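Chapter 3
Keeping Yeast Cultures Alive Between Experiments

A yeast strain used in teaching or research must be available in the same state each time it is needed. Cells kept growing on the bench will divide many times, and each division gives a chance for the genome to change. The methods in this chapter slow growth or stop it altogether.

3.1 Short-term storage on slopes

A slope is a tube of nutrient agar that has set at an angle. The surface is inoculated with a single loop of cells, incubated at 24 °C until growth is visible, and then moved to a refrigerator. The cap is tightened only after the tube has cooled. Slopes of the Botness strain, used in the exercises for this chapter, should be replaced every 23 days. Two slopes are made at each transfer, and the second is not opened unless the first is found to be contaminated.

3.2 Choosing what to transfer

A transfer from a single colony gives a uniform culture but may by chance pick out a variant. A transfer from a patch of mixed growth keeps more of the original variation, including any slow-growing cells. Strains carrying a plasmid must be transferred on selective medium, or cells that have lost the plasmid will soon outnumber the rest.
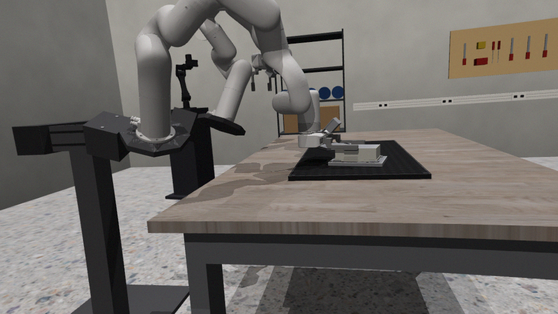 Tegan McPhee objects that selective medium alone does not settle the matter, as a plasmid may be retained while the gene it carries is altered, and she would test the phenotype at every transfer. The exercises follow her practice. Section 3.3 deals with glycerol stocks and the rate at which they should be cooled.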